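3.2 Collection of demonstrations
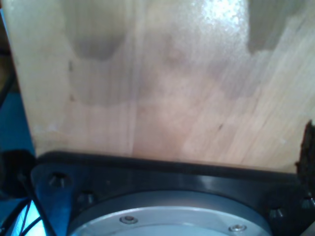 Demonstrations were gathered at the Dellberg site by two operators over eight sessions, using the Gurnudex control software. Each operator guided the arm by hand through a short reaching and placing task, and joint positions were logged together with the view from the wrist. Operators were told to vary the starting pose between attempts and to avoid repeating a path they had just used. No script was given for speed.

The raw set held 1101 episodes. We removed those in which the log and the video differed in length, and those stopped by the operator before the task ended. Around 70 of the remaining episodes were set aside for validation, chosen by session so that no session appears in both parts.

Figure 2. Wrist view of a wooden board, with the black mounting plate and part of the circular flange at the bottom.

The mounting plate stays fixed relative to the camera, so its pixels carry no information about the arm's motion. Following Moges and Sarkar, we trained one policy on full images and one with the lower third masked. Glare on the work surface was left uncorrected in both cases. Brightness was shifted at random during training, with the same range used for every session. Results for the two policies are compared in Section 4.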